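Asunto: Re: Cálculo del calor perdido por la pared de un depósito

Hola a todos:

Respondo al mensaje del viernes, que cito entero porque algunos os habéis incorporado después.

> Buenas. Estoy calculando las pérdidas de un depósito de agua caliente de 1.000 litros, aislado con lana mineral. He usado la ley de Fourier con la superficie del cilindro y el espesor del aislante, y me sale un valor bastante menor que el que mido dejándolo enfriar por la noche sin consumo. He repasado las unidades y creo que están bien. ¿Hay algún término que se me olvide? ¿Tengo que contar la radiación si la chapa exterior está casi a temperatura ambiente? El depósito es un Drodeson antiguo, sin hoja de datos.

Voy por partes.

Lo primero, la geometría. Si el aislante es delgado comparado con el radio, tratar la pared como plana da un error pequeño. Si tiene bastante espesor, conviene usar la fórmula del cilindro, con el logaritmo de los radios. De todos modos esto no explica una diferencia grande. Mira también si has sumado las dos tapas, que mucha gente se deja fuera.
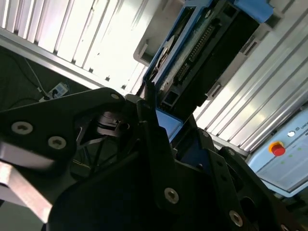

Lo segundo son los puentes térmicos. Cada tubuladura, cada pata y cada vaina de sonda es un trozo de metal que atraviesa el aislante. El acero conduce el calor mil veces mejor que la lana, o más, así que una sección muy pequeña pesa mucho en la suma. En el depósito que ensayamos en febrero, un Pruvost de tamaño parecido, había 8 conexiones y 5 estaban sin forrar. Al forrarlas, el enfriamiento nocturno bajó alrededor de una cuarta parte.

Tercero, la circulación por las tuberías. Aunque la bomba esté parada, el agua caliente sube por el tubo y la fría vuelve por el mismo tubo, pegada a la pared. Es convección natural dentro de la tubería y no aparece en ningún cálculo de la pared. Se corta con un sifón invertido a la salida o con una válvula antirretorno que cierre de verdad – las de clapeta ligera a veces no cierran.

Sobre la radiación: sí, cuenta. A temperaturas cercanas a la del ambiente, el coeficiente de radiación de una superficie pintada es del mismo orden que el de convección natural. Lo habitual es sumar los dos en un solo coeficiente exterior. Si la chapa es metálica y brillante, la parte de radiación baja mucho. Pero ojo, con buen aislamiento la resistencia exterior es una fracción pequeña del total y afinar ahí cambia poco el resultado.

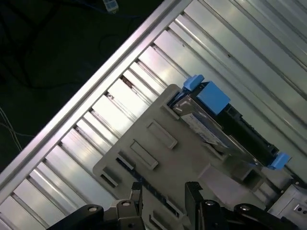

*Chapa metálica acanalada, con una mancha pardo-rojiza en una de las canales.*

Para comprobar la medida propongo lo siguiente:

- Anotar la temperatura arriba, en medio y abajo. Con una sola sonda la estratificación engaña.
- Dejar pasar un par de horas desde la última carga antes de empezar a contar.
- Apuntar también la temperatura del local, al menos al principio y al final.
- Cerrar las llaves lo más cerca posible del depósito.

Con eso se ajusta una exponencial y sale la constante de tiempo. La capacidad térmica es la del agua más la del acero – esta última es poca cosa, pero se suma sin trabajo.

La hoja de cálculo que usamos en Zallard admite cilindro, tapas y una lista de conexiones con su sección y longitud. Si la quiere alguien, la subo al archivo de la lista. La de Cukholm que circuló antes tiene mal la fórmula de las tapas, mejor no usarla.

Cuando tengas los datos, mándalos en texto plano, por favor, que los adjuntos grandes los rechaza el servidor.

Un saludo

2 de marzo de 2025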